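4.2 What the bench staff did with the time

Management at Vivard's Plurnport refurbishing shop had told us the cell would "free people up". We asked the people. Dinesh Sengar, 32 years at one bench or another, said he had been freed up to stand next to it.

His complaint holds up in the logs. Of 167 requests for help in September, most concerned cables. Screws are dull and the cell likes them. A cable goes wherever the last owner shoved it, and staff soon took to tidying the wiring before the gripper went in, a task found in no job description and paid at no particular rate. Marisa Costa called it "making the bed for the cleaner". 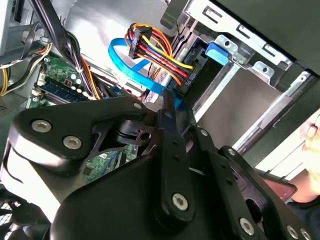 Figure 2. Gripper holding a blue SATA data cable inside a desktop case. Photo: P. Xaba / Vivard.

Drive work drew the most comment. Flat data cables share the space with bundled power leads, and staff disagreed over which should come out first. The cell had no view on the matter and followed its list. By the end of the study two of the older hands had rewritten the list, and were being asked about it by the other shift.

Related articles
Pillay, S. Who sweeps up after the robot?
Shabalala, B. Tea breaks and cycle times at Voltisell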